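House rules for the machines: a talk with the safety lead at Husterside

Husterside is a place where robots do home work, mostly laundry and tidying. The safety lead, who wrote the Viltico rules that all teams there now follow, asked me not to print a name. "The rules are what matters," I was told. There are 11 of them, on one page.

The first is about distance. When the arms have power, people stay 60 inches away. "New people think the danger is the fast movement," the safety lead says. "For me it is the slow one. You relax, and you put your hand near the joint."

The second is about cables. Each one must be checked before the first run of the morning, and again after 30 runs. I asked if this is not too much. "A cable can hang free for weeks and then one day it catches on a door. I prefer that we look too often." 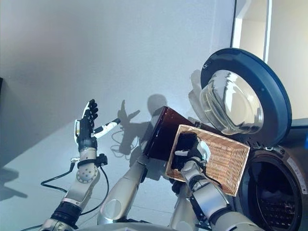 What other sites can copy

The team at Riis took the same page and changed only two lines. They work with appliances also, so they kept the rule that a washer door is opened fully before any hand goes near the drum.

The gripper check was harder to agree on. Flinideck wanted it once a week, Husterside wanted it every day. They settled on every day — but a short one, with 42 seconds on the clock.
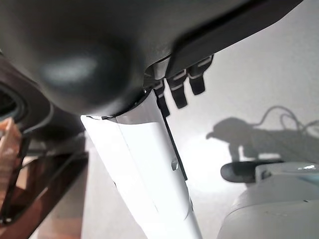 "You look at the finger, the edge, the screws, and you write your initials," the safety lead says. "If something is not right, you stop and you call. You don't repair it yourself between two runs."

The page will be read again in August. One rule may go out, the one about shoes, which the teams still discuss.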